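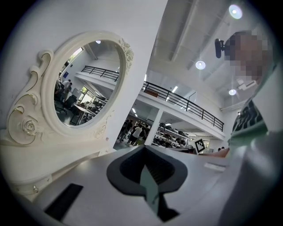

Bukeo releases Astura, software that helps robots cope with mirrors

Last updated: July 22, 2018

CLORNLEY – Bukeo has released the first public version of Astura, a set of software tools that turns recordings made with hand-held grippers into motions a two-armed robot can plan and carry out. The release comes with Li, a new perception module written for one very stubborn problem: telling a real object from its reflection.

Mirrors are everywhere in ordinary homes, and they have been a headache for our tracking code from the first day. A marker cube on a gripper shows up once on the tool and again in the glass, facing the wrong way and seemingly a good distance behind the wall. Older versions of our tracker would sometimes jump from one to the other in the middle of a movement, and the planner would then be handed a path that went straight through the furniture.

Li deals with this before any path is built. It checks the pattern of every marker it finds, throws out those that read back to front, and then uses the leftovers to work out where the glass must be. Once the mirror has been placed on the map, the planner treats it as a solid surface and keeps the arms clear of it. A dressing table with an oval mirror and a carved frame is about as hard a test as we could have picked (all those curls and flowers confuse edge detection too), and we're delighted with how the module is doing on it.

"I spent most of the spring looking at tracks that flew off into the mirror," said Ximeng Xue, who leads perception work at Bukeo. "When the first clean one came through I ran it again three times to be sure. You could see both hands, all the way from start to finish, and no ghosts! I printed the plot and it's still on my desk."

The release was tuned on 1897 recordings of small household jobs, 659 of them made within view of a mirror. On our own test set, Astura now rebuilds the path of both grippers in up to 66 per cent less time than our previous in-house tools, and most of that gain comes from not having to mend bad tracks by hand. 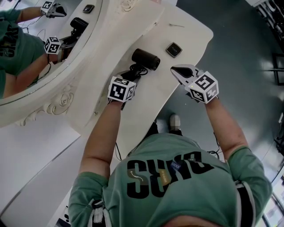
Two hand-held grippers with marker cubes at a vanity counter, where a hair dryer, a compact and a hairpin are laid out.

Small things get as much attention as big ones. A hairpin is thin, shiny and very easy to lose against a pale surface, while the coiled cord of a hair dryer can end up in almost any shape. Astura gives each item its own level of confidence, and the planner slows the arm down whenever that confidence drops. Cords are handled as areas to avoid for now. Picking one up on purpose is still beyond us, though there is a rough branch in the code for anyone who would like to try.

Zeyu Mao, who wrote most of the planner, is especially pleased with the replay view. "You drag a slider and watch what the software believed at each moment, next to what the cameras saw. If it lost a gripper, you find the spot in seconds. We built it for ourselves and then couldn't stop using it, so it had to go in."

What is in the release

- The Astura tracker, for one or two hand-held grippers fitted with marker cubes
- Li, the mirror module, which can be switched off for rooms without glass
- The two-arm planner, with speed limits set per object
- The replay view and a plain text log for each recording
- 45 sample recordings with notes, including several that went badly

Known limits

Two mirrors facing each other still defeat Li, and so do windows after dark on some of our recordings. The planner expects the counter or table to stay where it is while a job is under way. Curved edges are supported, but they take longer to process than straight ones. All three points are on the list for the next version, planned for September, and we would love to hear from groups who have rooms that break the software in new ways.

Getting hold of it

Astura is free for teaching and research, and installation notes come with the download. Research groups who want to send in recordings of their own can ask for the upload guide, which covers camera settings, marker printing and how to name the files. Please read the section on lens calibration first, as a poor calibration is behind most of the questions we get.

Ximeng Xue and Zeyu Mao are both available for interview. Requests should go to the Bukeo press desk in Clornley, with "Astura" in the subject line.

ENDS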